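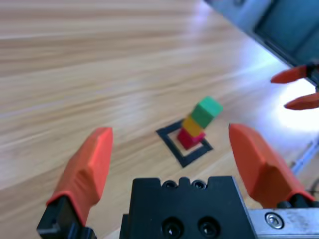

Block stacking station, three-cube task: red, yellow, green, bottom to top.

Task Designer, Tabletop Stacking and Sorting (fixed term)
Platura, Assembly Exercises Group
Reference 2915
Reports to: Sabina Říha

Scope of the position

Platura develops short tabletop exercises built from small objects: cubes, pegs, cups, lids, trays. Each exercise is delivered as a written sheet with a layout, a starting position, an end position and a pass rule. The person hired will write new exercises, revise the ones already in the set, and prepare the tables on which they are run.

The stacking series is the first assignment. The basic exercise uses a black square outline on the tabletop and three cubes in different colors. The red cube goes inside the outline, the yellow cube on the red, the green cube on the yellow. A leaning stack passes if it stays up and the base cube is within the square. The current sheet does not say what to do when the base cube touches the line, and it gives no limit for overhang between levels. Both gaps are to be closed in the first revision.

Duties

Write exercise sheets in plain English, one page each, with dimensions in millimeters.
Lay out and mark work areas on wooden tabletops, and replace worn markings.
Define starting positions that can be reset by another person from the sheet alone.
Test each exercise by hand before release and record every reset.
Check cubes for chipped edges and uneven faces. Pull rejected pieces from the set and log them.
Set table lighting and window shades. Glare on light wood hides markings and makes pale pieces hard to read, and the layout should be checked at 8 a.m. and again in the afternoon.
Keep cables at the table edge and out of the marked area.
Maintain the parts list shared with Narkon, who store the spare pieces.

Planned work

The contract covers 12 new exercises. The stacking series will be extended first: reversed color order, stacks started from scattered cubes, and unstacking back to marked positions. After that come sorting by color, nesting cups and closing boxes. Exercises for two-handed work are to be written so that neither hand has to cross the stack. Order of work after the stacking series is open to discussion.

Requirements

Two years of work in one of the following: test design, lab technician work, model making, toy or puzzle design, technical writing.
Able to measure and mark a layout to within 1 mm.
Able to write an instruction that a stranger follows correctly on the first reading. A writing sample is required.
Normal or corrected color vision. Red, yellow and green pieces must be told apart under mixed light.
Able to stand at a table for up to two hours at a time. A stool is provided.

Useful but not required

Experience with woodworking or surface finishing. The tabletop finish is under review, and a less reflective one is wanted.
Experience with inspection records or version control for documents.
Reading knowledge of Czech or Slovak. Older sheets from Jurčo have been only partly translated.

Terms

Length: 6 months, starting in June, with one possible extension of the same length.
Hours: full time, on site. Core hours are 9:30 a.m. to 3 p.m. The remaining hours are set by the employee.
Location: Platura workshop, ground floor, Troteo building. Step-free entrance from the yard side.
Pay: technician grade 2, paid monthly. The pay table is sent to all applicants invited to the bench test.
Equipment: calipers, steel rule, marking supplies and work coat are provided.

Selection

Applications are read as they arrive. Selected applicants are invited to a bench test, which is paid at the hourly rate for the grade. The applicant receives a tabletop, marking supplies and a bag of mixed pieces, and is asked to produce one exercise sheet. A second person then sets up the exercise from the sheet without speaking to the applicant. Interviews are held on the same day, after the setup.

How to apply

Send a resume and one sample of instructions you have written, on any subject, two pages at most. Photographs of finished layouts or models may be included but are not scored. Put reference 2915 in the subject line and address the application to Sabina Říha, Platura. Questions about the exercises go to the same contact. Questions about building access go to the Troteo front desk.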